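双臂桌面操作平台现场演示评测
评测与文字整理：Melati Raju　Wahyudi Ngau
2019年6月

一、评测缘起与范围

应 Noteck 公司邀请，本中心派员出席该公司举办的双臂桌面操作平台开放演示，并对 Mushi 型双臂平台进行现场评测。演示设于大型展厅内，面向教学机构、实验室及小型装配企业开放。本中心近年陆续收到会员单位关于桌面型机械臂选型的咨询，此次评测即为回应上述需要而安排。

评测工作由 Melati Raju 与 Wahyudi Ngau 负责现场记录，Hafiz Pattinasarany 负责复核数据。主办方的讲解与操作由 Percy Villca 主持，Mỹ Hầu 负责示教环节。本中心未就此次评测收取任何费用，往返交通由本中心自行承担。

评测范围限于现场可见的抓取、交接与摆放三类动作，以及示教流程、资料配套和安全管理。连续长时间运行、导轨加装、与生产线通信等项目不在现场条件之内，本文不作评价。

二、平台概况

Mushi 平台由两条机械臂、一套控制柜和示教软件 Zunulus 组成，控制柜由 Rideo 公司配套供应。两臂可各自独立运行，也可由软件按同一时间轴协同。据主办方介绍，该平台的主要用途为教学实训和操作数据采集，轻型分拣为次要用途。

手爪为两指开合式。腕部附近装有小型相机，画面可在操作台的屏幕上同步查看，对观众理解手爪与物体的相对位置颇有帮助。以往参观同类演示，观众多从侧面观看，手爪遮挡物体时难以判断对位情况，此次安排较为合理。

三、抓取与交接

演示所用物品以颜色鲜明的小件为主，形状有圆环、方块及圆润外形的物件，散置于白色桌面。主办方共安排100次单臂抓取，操作人员不作中途干预。按本中心记录，其中74次一次成功，其余各次或在闭合时滑脱，或因对位偏差由系统自行重试。

方块类物件表现最为稳定，手爪闭合后姿态少有偏转。圆环类物件难度较高，竖立时尤甚：手指须由环侧接近，角度稍有偏差即会将环推倒。Percy Villca 在讲解中承认，竖立圆环的抓取仍依赖操作人员事先示教的接近路径，软件尚不能自行规划。本中心认为此项说明坦诚，采购单位应据此安排预期。

双臂交接共进行42次。交接时先行一臂将物件送至桌面中部上方，另一臂由对侧接近，待后者夹稳，前者方才松开。整体节奏偏慢，但动作连贯，未见两臂相碰。若用于课堂讲授，此种速度便于学员逐步观察；若用于分拣作业，则效率明显不足。

四、示教软件

Zunulus 的示教方式分为拖动示教与主从示教两种。Mỹ Hầu 先以拖动方式录入一段抓取路径，随后邀请到场人员上前试用。界面布局清楚，录入、回放、删改各有独立页面，初次接触者经简短讲解即可完成一段完整录制。

不足之处有二。其一，路径点修改后须整段重新回放，方能保存，路径较长时颇费时间。其二，中文界面尚有若干术语前后不一，“夹持”“抓持”“夹取”混用，与说明书亦不对应。主办方表示将在后续版本中统一。
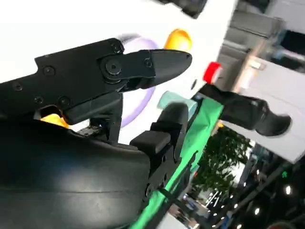 主从示教方面，操作人员手持主端设备，从端机械臂随之运动，延迟在可接受范围之内。试用者普遍反映，平移动作上手较快，腕部旋转则需反复练习。建议教学单位将旋转练习单列课时，先以方块为对象，熟练后再换圆环。

五、手爪与易损件

据主办方介绍，手指可单独拆换，无须更换整个手爪，所需工具随机附送。演示间歇，Percy Villca 现场拆下一根备用手爪上的手指并重新装回，过程顺畅。装回之后须重新校准零位，校准程序在软件中有逐步提示。

夹持面的磨损情况无法在一次演示中判断。主办方未能提供夹持面的建议更换周期，本中心已书面提请补充。线缆与外部护套的固定方式亦应在说明书中加以图示，目前文字说明过于简略，维护人员难以据此操作。

六、安全与现场管理

操作区与观众区之间设有间隔，急停按钮位于操作台右侧，伸手可及。演示开始前，工作人员对急停功能作了一次验证，两臂均即时停止。试用者上台前须取下手表及饰物，长发须束起，此项规定执行严格，值得肯定。

展厅人声较杂，讲解未配备扩音设备，后排听众难以听清。问答环节时间亦嫌短促，数名来宾的问题留待会后以邮件答复。

七、评测意见

综合现场所见，Mushi 平台适合高等院校、职业学校的实训课程，以及从事操作数据采集的小型实验室。单臂抓取方块类小件较为可靠，双臂协同平稳，示教软件易学。对竖立圆环等物件的抓取能力有待提高，路径编辑流程与中文资料需要改进。以分拣或装配效率为首要考虑的企业，建议暂缓采购，待主办方公布连续运行数据后再行评估。

会员单位如需现场记录表，可向本中心资料室申请查阅。主办方对夹持面更换周期一事作出答复后，本中心将在本页增补。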